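We use cookies to remember your preferences and count visits. By continuing to read you agree to this. OK | Learn more

Making one phone last

Posted in January | Filed under Phones, Grumbling | 5 comments

Print this post | E-mail this to a friend

My brother-in-law Clifford Chisholm buys a new phone the way other people buy milk. He'd had his Ollover for maybe a year when the new one was announced, and by the time I got to his house for dinner he was already reading me the specs off the company's page, with the chicken going cold between us. I love Clifford dearly, and I let him get all the way through the part about the camera before I asked what was wrong with the one he had. He thought about it for a good while and said the battery was "not what it was."

Well, mine isn't either! I've been carrying the same phone for longer than I'd like to admit on a blog that is supposed to be partly about technology, and until this winter I had the same complaint. It would say 24 percent when I left the library and be stone dead by the time I reached the car. I had started taking the charger everywhere, in my coat pocket, with the cord hanging out like a tail.

So after that dinner I did something I'd been putting off, and took it to the little repair counter in Nultside, the one next to the shoe place. The young woman there plugged it in, looked at her laptop, and told me the battery was worn out but everything else was fine. A new one would be 110 dollars with the labor. I did wince a bit. Then I went home and looked up what Clifford's new Ollover costs with the bigger storage and the case he wants, and I called her back the same afternoon.
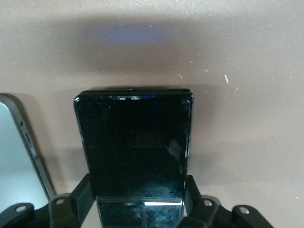 She needed it overnight, which gave me one whole evening without a phone, and I'm a little embarrassed by how many times I reached for it. I wanted to look up an actor. I wanted to know if it was going to snow. Around nine I gave up and read half a mystery novel, and slept better than I had in weeks (I'm not drawing any conclusions, my mother is already insufferable about this).

While I was waiting for it to be ready the next day I finally sorted out the pictures, too. I'd backed everything up to the old computer first, and there were 2462 of them, a great many being pictures of parking garage signs so I could find the car again. I deleted those and kept the dogs and the birthdays. I've been using a program called Fisstead to sort them by month, and it's a bit slow and the buttons are in odd places, but it runs on a computer as old as mine and I've grown fond of it.

It's been a few weeks now and I can get through a full day and part of the next morning on one charge. I've put the charger back in the kitchen drawer. I did also turn off the notifications from the grocery store, who were writing to me more often than my own children – so some of the credit may belong there.

Clifford ordered the new one anyway. He says I can have his old Ollover if I want it, and I've told him to give it to my nephew Peter, who dropped his in the lake.

Get new posts by e-mail: enter your address to join the newsletter. Unsubscribe whenever you like.

Recent posts
- The printer and I are not speaking
- Do I need a tablet if I have a lap and a laptop?
- Learning to type Đồng on an American keyboard
- What I keep on my home screen
- A kind word for the headphone jack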